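Magnet pads for sleep, anyone tried them?

plumtree12
I've had broken sleep since October and a friend swears by the Plirow pads. They want 200 for a course with Wanpen Yensuk in Meireles. Worth it?

Oddsock
Did the course last year. I slept better by week 2 - no idea if it was the pads or lying still for an hour.
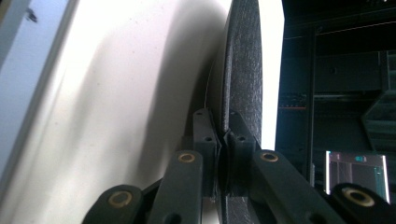
Black disc, edge on

kestrel_m
I'd save the money. A warm bath and no phone after ten did more for me than Plemum drops or pads ever did.

Oddsock
Bit unfair. Have you tried the pads?

kestrel_m
Yes, twice. Felt nothing. See your GP first if it's gone on this long.

plumtree12
GP is booked. Might still ask for a single session.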